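Reviews › Simulation & Grippers
Print this page | E-mail this to a friend

Turkari two-finger gripper model, tested in the Wumholm kitchen
January 25, 2021

I wanted to compare two gripper models before my group spends money on the real one, so I have tried both in simulation only. The first is the Turkari, the second is the older Lagman with the wide pads. Both were mounted on the same arm and driven with the same Plomemora controller, version 3.

Installation took me one evening. The Turkari package is small and the joint limits are written clearly, but the friction values are hidden in a second file which the manual does not mention. I lost over 14 attempts before I found them. With the standard values every smooth object slipped away like soap.

After this correction I was quite satisfied. The Turkari closes slowly and keeps its position well on narrow things, for example a bottle neck or the handle of a spatula. The Lagman is faster, and for a wide drinking glass I still prefer it. On the bottle it often pushed the neck to one side before it closed.

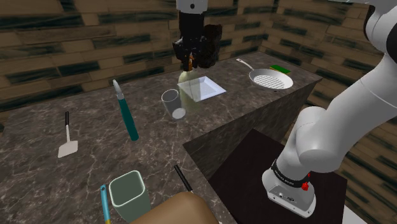
Turkari gripper at the neck of the bottle, with the plate and grill pan further along the counter.

The weak point is the approach from above. The body of the gripper is rather large — when things stand close together, you must plan the path with care. I would also like a better contact display in Plomemora, where now you only get a number and no direction.

I give the Turkari 4 of 5 and the Lagman 3 of 5. If your objects are mostly wide cups and bowls, stay with the Lagman and save the licence fee.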